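Drinier office building to reopen two floors after carpet and ventilation work

DRINIER – Two floors of the Villa office building on the north side of Drinier will reopen to tenants in October, following a refit of the ventilation system and replacement of floor coverings on both levels. Building operator Wivside confirmed the schedule in a notice sent to leaseholders.

The work covers floors 7 and 8, which hold 134 desks between them. Both floors were closed in sections after tenants reported uneven temperatures and high noise levels near the supply vents. A survey traced the noise to undersized duct branches installed during an earlier conversion. Air was moving through the branches faster than the diffusers were rated for, and the dampers had been partly closed to compensate, which reduced the supply to interior rooms.

Contractor Gritar has replaced the undersized branches and fitted new dampers with position feedback. Airflow to each zone can now be read from the plant room, and balancing is done zone by zone with the doors closed. Wivside said the target background noise level in open-plan areas is 35 decibels with the system at normal daytime speed. Measurements will be repeated once furniture is back in place, as soft surfaces and partitions affect the result. 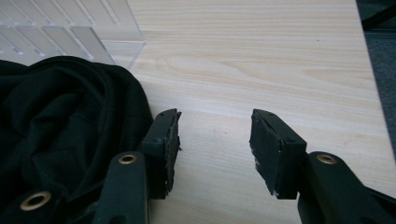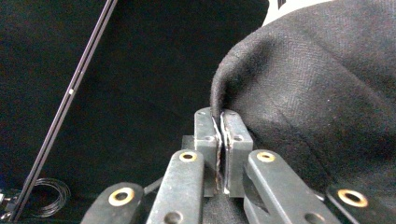 Carpet on both floors has been replaced with tile. The old broadloom had been glued directly to the slab, and removing it left adhesive residue that had to be ground off before a leveling compound could be applied. The compound was given a full curing period, with moisture readings taken at fixed points on each floor. Tiles are held with a tackifier and can be lifted individually for access to floor boxes.

"The ductwork was the simple part," said Gualtiero Monti, project manager for Wivside. "Slab preparation took longer than the program allowed, and the ceiling crew could not work over it while the compound was curing. We changed the order so that floor 8 was closed up first."

Monti said the change added no cost to the ventilation contract. The flooring contract was extended to cover the grinding, and the difference will be met from the building reserve. Service charges for the current period are unchanged.

Tenants will have access from 7 a.m. on their assigned move-in day. The freight elevator must be booked in advance, and each booking covers one tenant only. Deliveries through the main lobby will be refused. Crates should be labeled with the floor, zone letter and desk number shown on the revised plan, which differs from the previous plan in the east corner of floor 7, where one meeting room has been divided into two.

Network outlets have been retested and relabeled. Tenants who run their own switches should check patching against the new outlet list before connecting equipment. Old labels have been removed and the former numbering will not be supported.

The ventilation system will run at a higher fresh air rate for the first two weeks of occupation to clear residual odor from the adhesives. Some rooms may feel cooler than usual in this period. Requests to adjust individual zones will be logged but not acted on until the higher rate ends and final balancing is complete.

Similar duct branches exist on the floors below. Wivside said a survey of those levels is planned and that no closures have been scheduled. Leaseholders will receive the survey findings in writing before any work is priced.

Shares: 8 | Comments: 7

Contact the newsroom | Copyright, all rights reserved | Back to top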